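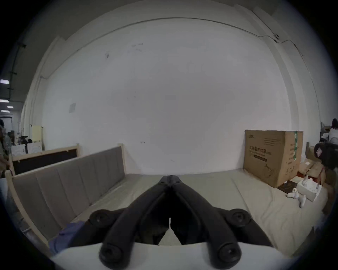
Reading a memoir in parts: is it the same text as the full book?

Asked on May 11, 2003

I have bought from Uswood the first part of a memoir called The House at Tondoser. It is sold in three parts and also as one complete paperback. My part ends at page 290, in the middle of the winter when the mother goes to hospital. I would like to know if parts two and three have the same words as the paperback, or if something is cut. My mother tongue is not English, so I read slowly and I do not want to pay two times for the same chapters.

Answer 1

Same text I think. Just get the paperback, it is cheaper.

Answer 2

I own both, so I could compare them. The chapters are the same, but the paperback has in addition a short afterword and a list of dates. Part three finishes on page 690, and the numbering continues from the part before, so you can go from one to the other without searching. Please check the publisher's name inside. The Totus printing from January has the afterword, the older Halász printing does not have it. If you need only the story, parts two and three are enough.

Answer 3

Halász printed only 2,000 copies of theirs, so it is hard to find now. I did not finish it myself, the hospital chapters were too sad for me.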